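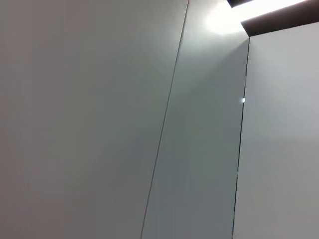 The Standing Conference of the Milgate Regional Assembly has approved revised rules for the observation of local elections in its member districts. The decision was taken at an extraordinary session in Oravec on Tuesday, April 12, 2022, and brings to a close a consultation that opened last December. Members spent much of the morning on the layout of polling rooms, where observers had complained that notices were lost among older material left on display. Under the revised rules, official notices are to be fixed to a plain surface, such as a smooth, pale grey wall panel with no markings or text of its own, and no other printed matter may be placed beside them on polling day.

Opening the session, the President of the Conference, Ms Anežka Machala, said that the districts had asked for rules which presiding officers could apply without seeking legal advice. She thanked the delegations for their written submissions and noted that most of the amendments proposed by the smaller districts had been accepted in full.

The new rules provide that each member district will accredit its observers no later than 3 weeks before polling. Accredited observers will be admitted to any polling room in the district and may remain present during the count. They may put questions to the presiding officer but may not address voters or handle ballot papers. Any refusal of entry must be given in writing, with the name of the officer responsible.

The rapporteur, Mr Vojtěch Urban, informed members that 299 polling rooms across the region had been visited during the last round of local elections, and that over 600 written remarks had been received. The greater part concerned late opening, unclear directions to the entrance and insufficient space for voters using wheelchairs. He stated that none of the remarks had affected a declared result.

Speaking for the Ornesent delegation, Mr Kamil Mikuš supported the text but asked that the cost of training should not fall on district budgets alone. The Conference agreed to refer the matter to its finance panel, which will report before the summer recess. The delegation of Koltolex abstained on the article dealing with night counts and asked that its position be entered in the record.

Ms Štefánia Malý has been appointed to coordinate accreditation for the coming year. Applications from observers should be sent to her office through the district secretariats. Printed copies of the revised rules will be sent to presiding officers in all member districts, and the full text may be consulted at the Secretariat in Oravec during office hours.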